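Posine launches grey partition panels for shared workrooms

Tallusitz, 2026-01-10 – Posine has added a range of plain grey partition panels to its catalogue for schools, workshops and small offices. The panels are meant for rooms where several people work at benches or tables and need something behind them to close off the space.

The range is called Grotus. It comes in 3 widths and one colour, a pale matt grey with a slight mottle in the surface. Posine chose the shade after trying it next to white worktops, which are the most common order from its existing customers. A darker grey was tested as well and was dropped because it made the smaller rooms gloomy in the afternoon.

Panels stand edge to edge and meet in a narrow upright joint. There is no cover strip. The joint shows as a thin dark line from top to bottom, and buyers who would like it hidden can order a filler in the same grey. Wide and narrow panels can be mixed along one wall, so most rooms can be fitted without cutting.

The first full installation is at the Aguiar building in Tallusitz, where 13 workrooms have been fitted with a total of 319 panels. Work was done one room at a time and the building stayed open throughout. The old partitions were taken down and sent for recycling – the fixings in the floor were kept and used again.

The surface can be wiped with a damp cloth and ordinary washing-up liquid. Scouring pads should not be used, as they leave shiny patches. The same advice applies to the white tabletops sold by Posine, where marks from pens and crayons are best dealt with on the day they are made.

Prices start at 507 euros for a set, with fixings included. Delivery is charged separately and depends on the floor and on whether there is a lift. Orders placed now will be sent out from May.

Samples of the panel and the filler are free and can be requested through the Posine sales office. The showroom in Tallusitz has a short run of panels set up behind a white table, and visitors may bring their own flooring or worktop samples to compare.

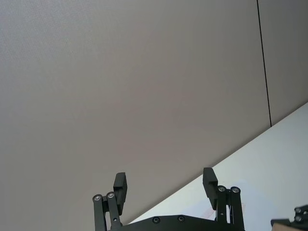
Showroom visits are by appointment. Please give the size of the room and the height of the ceiling when booking, so that a rough layout can be ready on arrival.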